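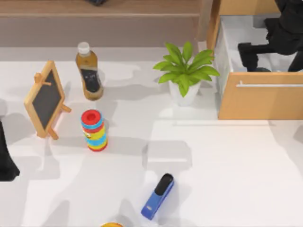

Rorlow Touring Roof Box: Assessment by the Gruvetero Motoring Desk

The Rorlow Touring is a hard-shell roof box intended for midsize sedans and wagons. It opens from both sides and is supplied with four clamps, two interior straps and a pair of keys. Gruvetero obtained the box through a regular dealer and used it for 1000 miles of mixed driving. Zuzana Zeman and Yavuz Keskin carried out the evaluation.

Fitting

Two adults are needed to lift the box onto the crossbars. The clamps tighten by hand and click when the correct force is reached. Our testers found the rear pair awkward to reach on the wagon, where the bars sit close together. The printed instructions are clear on load limits but say little about bar spacing.
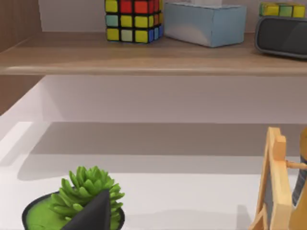
On the Road

Wind noise was low in town and noticeable on the highway, particularly with the box empty. The lid remained closed throughout, and luggage was dry after a day of steady rain. Fuel use rose, as is usual with any box of this height. After 200 miles the clamps were checked and one required a further quarter turn.

The locks are the weakest part of the product. The key must be held at a slight angle before it will turn,
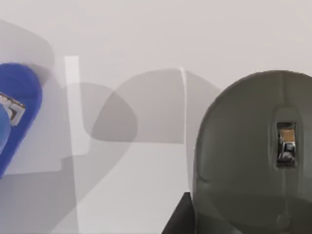
and it cannot be removed unless all three latches are fully engaged. Mr. Keskin regarded this as a sensible safeguard. Ms. Zeman considered it tiresome in daily use, and would have preferred a larger key.

Rating: recommended, with reservations concerning the locks.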